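Packing the small orange backpack, revised

The last time I wrote about kids' luggage it was the wheeled case, which we gave up on after one trip to Lodham. The wheels were fine. The handle was the wrong height for anyone under 60 inches, and it ended up being carried by an adult the whole way. The replacement is a child-sized backpack, bright orange with teal trim, with a plush head attached at the top. I would have picked something plainer. I was outvoted.

These are my notes on setting it up before the August trip, mostly for my own use next year.

First, the straps. The bag came with far more webbing than a small child needs. I measured the longest strap with the buckle slid all the way to the fixed end and there were 14 inches to spare past the point where it would ever be used. The excess drags, catches in car doors and gets stepped on. My usual method is to lay the bag on a table, pull every strap out to its full length and look at what is there before adjusting anything.

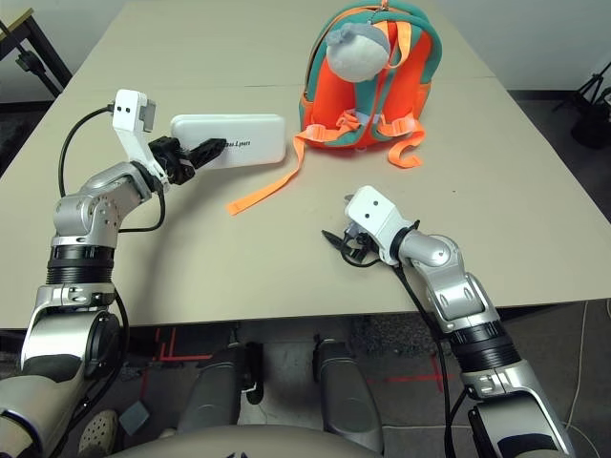

There are three common ways to deal with the surplus. Cutting it and melting the end is the neatest, but it is permanent, and a child's bag has to grow with the child. Elastic keepers cost very little and work well on flat webbing. Rolling the end and taping it works until the tape gets warm, after which you have adhesive on everything.

I went with elastic keepers. The ones I bought are sold under the name Tultix, in a pack of 10, and they come in two widths. Get the narrower size if you are between the two. A keeper that slides on easily will slide off just as easily.

Before cutting any strap, check how the end is finished. If it is folded back and stitched, the doubled part is a stop – it keeps the webbing from pulling through the buckle when somebody yanks on it. Cut that off and you have to sew a new one. Yvonne Nuttall repaired two of these for us on her machine and said the thread matters more than the stitch. She uses a bonded polyester and goes over the fold twice.

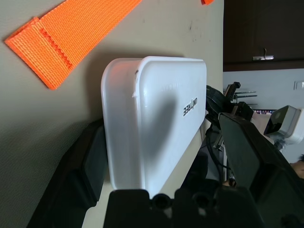
Second, the hard case. Anything that can be crushed, leaked on or lost goes in a rigid box inside the bag. Soft pouches are lighter, and for clothing I still use them, but in a backpack that gets sat on they protect nothing. What I look for is rounded corners, so the lining doesn't wear through, and a lid that can be opened by a six-year-old without help. White shows every scuff. I don't mind that, and it is much easier to find in the bottom of a dark bag.

The case should be packed flat against the back panel, with the long side upright. Put it toward the front and the weight pulls away from the shoulders. With an adult pack you can get away with this. With a small one, the whole bag tips backward and the child leans forward to compensate.
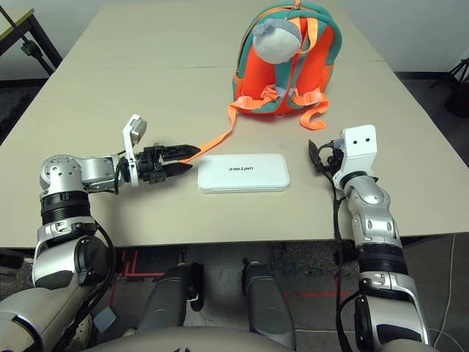
The backpack and the flat white case, straps still to be sorted.

Total weight is the part I was careless about before. I now use a luggage scale and stop at 10 percent of body weight, bag included. Our child is 40 pounds, so that means four pounds, and the bag uses up a fair share of it before anything goes in. Water travels in my pack.

Current contents: the case, one change of clothes in a pouch, a sun hat, a thin book, crackers. The Hartley jacket gets tied to the outside if it's warm. The Verkham rain cover stays home unless the forecast is bad, as it never fit over the plush head anyway.

Still to do on Saturday: fit the last two keepers, write a phone number inside the top flap, and do a loaded walk to the end of the street and back. I'll recheck the shoulder strap length after that, with the jacket on and then with it off.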